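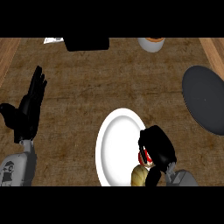

Keeping a Shared Workshop Going: Notes for the March 2018 Talk

Amrit Fehr
18 shares | 4 comments

These are my speaker notes, cleaned up a little. A few people asked for them after the session, so I have left them in the order I gave them. Where I went off the notes I have tried to write in what I said.

1. Opening

Say hello, say who I am. I have run the membership side of the Haworth workshop for three years. Before that I worked in billing for Trutix, so I came to this from the paperwork end and learned to use a table saw later.

Today is mostly about money and rules. If people came for joinery, tell them the next room is better.

Ask for a show of hands: who belongs to a shared shop now? Who is trying to start one? Adjust the next part depending on the answer.

2. Where we started

We opened in September with 3 benches, one drill press and a band saw that needed new tires. Rent was paid by the founding members for the first stretch. We had no written rules. People left glue-ups on the benches over the weekend and other people moved them, and that caused most of our early arguments.

By the end of our first year we had 274 people on the mailing list. A mailing list is not a membership. Most of those people had come to one open evening and never came back. I spent too long looking at that number.

(Pause for the slide with the floor plan. Point out where the dust collector used to be and how far it was from the planer.)

3. Dues

Our dues were too low. We set them by asking people what they would be happy to pay, and people will always give you a small number. What we should have done is add up the rent, power, insurance and blades, divide by the members we really had, and then add a bit for repairs.

When we finally did that, we had to raise dues in one jump. We lost some people. The ones who left were mostly the ones who came in once every couple of months. I would still rather have raised it in two steps.

Mention the repair fund. We keep $1000 in it and do not touch it for anything except machines that are already ours. New tools come out of a separate pot. The year we mixed the two, the planer motor went and we could not pay for it. That bill was $2694 with the wiring, and we ran without a planer for most of the summer.

4. Booking

We tried a paper sheet on the door. It worked until someone used pencil.

Then we moved to Jillska, a small booking program one of our members wrote. It does benches and machines separately, and it sends you a note the night before. Two things we learned from it:

- Let people book in short blocks. Long blocks get booked and then not used.
- Make canceling easier than booking. If it takes one click, people will do it.

Questions usually come up here about cost. We run it on an old computer in the office and pay nothing for it. I do not know what a bigger shop would do.

5. Training

Every new member does an induction before using any machine. Ours takes an evening. We used to do it in groups of eight, and people at the back learned very little. Now it is four at most.

Write down who has been trained on what. Our insurer, Brotura, asked for this list when we renewed, and it took me a whole weekend to put together from old emails. Start the list on day one.

6. Benches

Short section, skip if running late. Bench tops are going to get cut, stained and drilled. We sand ours once a year and oil them. I have given up on telling people to use a cutting board – we bolt a scrap panel on top and replace it when it gets bad.

7. Closing

Go back to the dues slide. If people take one number home it should be their own monthly cost per member. Thank the hosts. Leave ten minutes for questions.

4 comments

Pell_R
Good talk. Does the induction cost extra or is it part of the dues?

Amrit Fehr
Part of the dues. We charged for it at first and people put it off.

dovetail_dan
We did the scrap panel thing too. MDF swells if anyone sets a wet mug on it, so we went to hardboard.

Marguerite
Could you post the floor plan slide? I was sitting behind a pillar.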